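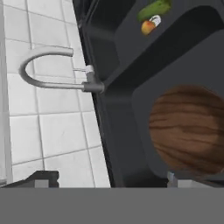 Gooseneck faucet and white tile

2021-10-20

So the Fletdale bid is dead, and I have been grumpy since breakfast.

If you're new here: Fletdale wanted to host the regional masters speed skating championships, the one for people like me who are well past it and still own three pairs of skates. The town put its name in back in February. I've been going to the public meetings ever since, partly as a skater and partly (fine, mostly) because I love sports politics the way other people love soap operas.

Last night was the members' vote. 653 ballots came in, and the bid lost by 97. I really thought it would be closer! Harriet Schumacher read out the result very fast and then sat down and drank a whole glass of water, which told me she'd been hoping for something else too.

What sank it was the oval. Everybody likes the oval. It's a lovely piece of ice, a bit bumpy on the back straight, and you can park right next to it. But the rules want covered warm-up space and a timing setup that doesn't depend on a guy with a clipboard, and the quote from Bimside for the timing alone made people go very quiet. Then Prasari, the company that was supposed to sponsor the whole thing, changed its offer from money to "support in kind." I asked what that meant. Banners, mostly.

I don't blame anyone for voting no after that. What does bug me is that we heard about the Prasari change eight days before the vote, and the people running the bid had clearly known longer. Muchen Qin stood up and asked for the date of the letter and got a very long answer with no date in it. She asked again. Same answer, a little slower. If you want members to take on a bill, show them the mail!

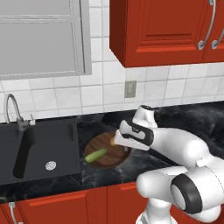

Robot arm at the cutting board

Anyway, the other half of the evening was about who goes to the federation congress for us, and that got heated too. Esko Ojala has been our delegate forever. I like Esko - he taught me crossovers when I was a grown woman hanging onto the boards - but he has never once written up how he voted. Tuulikki Kemppainen ran against him on exactly one promise, a written report within a week of every congress. She won. Esko shook her hand and left before the coffee.

I voted for Tuulikki and I felt lousy about it all the way home.

The championships will most likely go to Surdu now, where they have a roof and a proper timing system and, I'm told, terrible food. Eero Rautiainen is already trying to fill a van. I said yes to the van and maybe to the racing. My 1000 is slower than it was last winter and my starts are a disgrace, but I'd like to do one more of these while my knees still agree to it.

A couple of you asked whether Fletdale can try again. Yes, in the next round, if the council wants to, and if somebody finds the money for a warm-up hall. I'd vote for it. I'd want to see the letters first, though.

Ice opens at the oval next week. I still need to get my blades sharpened, so if anyone has a jig I can borrow, leave a comment.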